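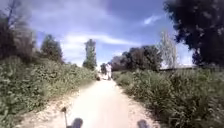

Mobile Robots Outdoors
Session 3 notes: choosing a forward camera and a controller for path following
Notes by Yolotzin Galindo

Last session we finished on a flat floor with tape on it, and everybody's controller worked, which was lovely. Now we go outside, and I'm very happy about it, as this is the part of the course where the maths starts to feel like something you could use on a Saturday morning.

The job is easy to say. A small wheeled robot (our Kivura base) has one camera looking forwards. It has to stay near the middle of an unmarked dirt path, slow down for whoever else is using it, and stop if it loses the path altogether. No lidar this week and no GPS. We compare two cameras and two controllers, so four combinations, and you should be able to say by the end which one you would put on your own robot and why.

What the camera gives us

A straight path on flat ground has a gift hidden in it. The two edges are parallel in the world, so in the picture they lean towards each other and would meet at the vanishing point. If the robot points exactly along the path, that point sits on the centre line of the image. If it turns a little to the right, the point slides left. So the sideways position of the vanishing point is a measure of heading error, and you get it from one picture with no depth sensor at all. I still find this wonderful.

Sideways offset comes from somewhere else. For that, look at the near part of the path, low in the picture, and compare the left edge with the right edge. When the robot drifts towards the right-hand verge, the middle of the visible strip moves to the left in the image.

Write these two down separately:
heading error: from the far part of the path
offset error: from the near part of the path

Mixing them up was the commonest mistake in the October lab reports. A robot can have no offset and be pointing straight into the hedge.

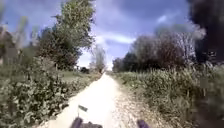

Fig. 1. The vanishing point is slightly left of centre. Compare the edges too: stones and dry debris on the right, a thin darker strip on the left.

The edges are where the work is. Indoors we had white tape on a grey floor. On Bañuelos Lane the boundary is a negotiation between gravel and weeds. The colour test from session 2 (pale, low saturation = path) does well in the bright middle and then dithers at the sides, where dry grass is nearly the same colour as dry soil. Texture helps a good deal. Grass has lots of fine vertical detail and packed earth has much less. Try a simple local variance measure before you reach for a network. It runs quickly, you can plot it, and when it fails you can see how.

Mask out the robot first! Anything on the front of the base that pokes into view is at a fixed place in the image, so one mask drawn by hand is enough for a given mounting. Groups who skip this find a very confident "edge" that never moves. If you change the camera or the bracket, draw a new mask. If you fit a flag or a rod, leave a margin for the sway.

Camera A and camera B

Camera A is the Drillach wide unit. It sees a great deal of verge, so it notices things coming in from the side early, but a distant object gets very few pixels and the lens bends straight lines unless you undistort first. Camera B has a narrower view and gives a much steadier vanishing point. Its weak spot is the near path, which starts further from the wheels, so the offset estimate is always a little out of date.

For the exercise, both recordings are cut to 2,000 images. Use the same ones for tuning and keep the last block back for testing. Please don't tune on the test block. I can tell.

Exposure deserves a section of its own and is getting a paragraph. Automatic exposure averages over the whole picture, and outdoors the sky takes up much of it. Move the metering window down so that it covers the lower half.

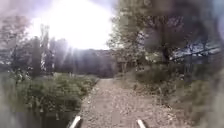

With that one change the path keeps its texture far more often, and the sky can do what it likes. What metering can't cure is veiling glare, where sunlight scatters inside the lens and lifts the dark parts of the image to a milky grey. Contrast between path and verge drops and your variance measure drops with it. A hood helps when the sun is high and does very little when it's low and ahead of you. In software, the decent thing is to notice: work out a contrast score on the bottom third of the image, and if it falls below your threshold, slow down and trust the wheel odometry for a short while. Set a limit on how long "a short while" may last.

Two controllers

Controller 1 is the one you wrote yourselves: steering = a × heading error + b × offset error, with a cap on how fast the steering may change. Start with b at zero and raise a until the robot weaves, then back off. Then bring b in gently. It's two numbers and a cap, and it's surprisingly good.

Controller 2 is the Grokwood box, which takes the same two errors and plans a short curve ahead. It gives smoother driving, and on gravel the smoothness matters because sharp corrections make the wheels slip, and slip spoils the odometry you were leaning on two paragraphs ago. The cost is delay. Measure it yourself with the timestamps in the log. Don't copy the figure from another group, as it depends on your camera settings.

My advice is to get Controller 1 working with camera A, change only the camera, then go back and change only the controller. Swapping both at once tells you next to nothing.

Other path users
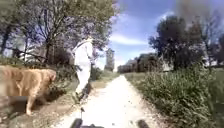
Fig. 2. A walker in white on a pale path, and a large dog close by on the left, side-on and partly outside the view.

Detectors are usually happiest with a whole body, upright, in good contrast. Check what yours does with pale clothing on pale ground, with motion blur, and with half an animal. For the dog you want the rule to be dull and safe: any large thing near the robot that isn't path or plants counts as an obstacle, whatever label it gets. Classify later if you must. Look as well at how a walker can cover one edge of the path, so that the edge fit jumps sideways. Fit the edges with the detected person removed, or hold the last good fit.

To hand in, Mon 23 November

One plot of heading error and offset error for each camera, on the same axes.
A table of your four combinations, with a sentence on each.
Images 60 and 61 from the test block, with your edge fit drawn on both. If the fit moves a lot between two neighbouring images, say what you think caused it.
Your mask, and the threshold for the contrast score.

Reading for next time is the chapter on filtering, up to the worked example. Bring your logs with you, we'll be using them.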